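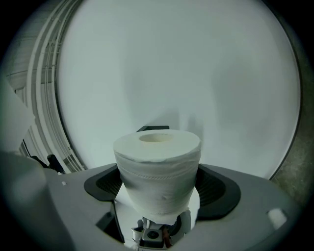

Children can already do this, Duangjai Panyasiri points out, and they can be made to do it for a cookie, so what exactly is the machine for?

It's a fair question and we've put it at the top of our call for participants so that you can decide early. If you think a robot has no business near a bathroom, you may well be right, and you may still apply. We have hired skeptics before and they are usually more careful with their hands.

**Gorken is looking for chore demonstrators in Surkport, starting March 1, 2026.** The project is called Mets. It asks whether a machine can learn ordinary household and shop-floor work by studying people who do that work with grippers in place of fingers. So far the answer is "sometimes, slowly, and please stand back from the shelf."

## What the job is

You pick things up with a pair of hand-held grippers and put them somewhere else. Then you do it again. We have a list of 247 chores, drawn up by people with strong opinions about dishcloths, and you'll be assigned a share of it. The current block is bathrooms and bathroom showrooms, so expect:

- toilet paper, moved, stood up, shelved and put on holders of every unhelpful design
- lids, seats and tank covers, lined up or stacked without chipping
- tape, bags and small boxes, cleared off whatever they were left on
- towels (folding only, we gave up on ironing in October)

None of it is hard with your own two hands. With grippers it's a different trade. You lose your fingertips, which you'll miss more than you expect, and you find out how much of a simple job was being done by your thumb. A toilet roll is soft, light and slightly squashable. Grip it too hard and it becomes an oval. Grip it too gently and it goes for a walk across the floor, trailing paper. Both outcomes are useful to us up to a point, and that point comes sooner than you'd think.

Sessions are held in Grurnell, at floor level more often than we'd like. If you can't comfortably bend and reach for a while at a time, tell us when you apply and we'll put you on countertop chores. They pay the same and have better lighting.
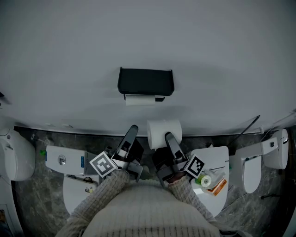 Shifts last four hours with a proper break in the middle. You can sign up for up to 80 hours in total. After that we ask people to rotate out, partly to be fair to others and partly to spare their families, who have told us about the grabbing motions at dinner.

## Can the robot do any of this yet?

Applicants always ask, usually while looking for their coat. It can pick up a roll that is standing where it expects a roll to be. It can carry that roll a short way and set it down, and we all clap. Threading one onto a holder is another matter. It lines up beautifully, pauses like a man about to make a speech, and pushes the roll into the wall.

It has no idea what "tidy" means. We can tell it where a thing goes, but people seem to know without being told that a lid belongs flat and a roll looks better upright, and they fix it on the way past. We'd like to see you do that. Please don't perform for us. If you would nudge the thing straight at home, nudge it straight. If you'd leave it crooked and go have lunch, we'll want to talk, but we admire your candor.

Will the finished product take anyone's job? At its present speed it would need most of a morning to restock one restroom, with a person along to pick up what it drops. Ask us again in a few years. We'll try to give you a straight answer then too.

## Who we want

Adults with steady hands and a high tolerance for repetition. Retail stockers, hotel housekeepers, plumbers' helpers and parents of toddlers have all done well. Left-handers are badly needed, as the machine has so far picked up the habits of a right-handed household.

Engineers are welcome but should know that they tend to improve the method halfway through, and then we have to throw the whole session out.

You don't need experience with robots. You do need to be able to follow a written chore card to the letter, including the one that says "place roll on floor near wall" and doesn't say why.

## Pay and the small print

The paid training session is $65 flat, whether or not you come back afterward. Regular shifts are paid by the hour, and the rate is in the packet we send once you write to us. Travel within Surkport is covered. Bring indoor shoes with some grip and tie back long hair. Snug sleeves are better than floppy ones.

Your hands, arms and the work in front of you will be recorded. Your face isn't needed, and we don't keep your voice, so you may say what you like to the toilet paper.

## How to apply

Write to Usa Suksawat at the Gorken office in Surkport with your name, the hours you're free, and which hand you use to change a roll. If you have to go and check, do. Mention any knee, back or wrist trouble, and say whether you'd prefer floor or countertop work.

Add a line naming the household chore you would hand to a machine first. Duangjai, for the record, put down "answering my questions," and she begins with the next group.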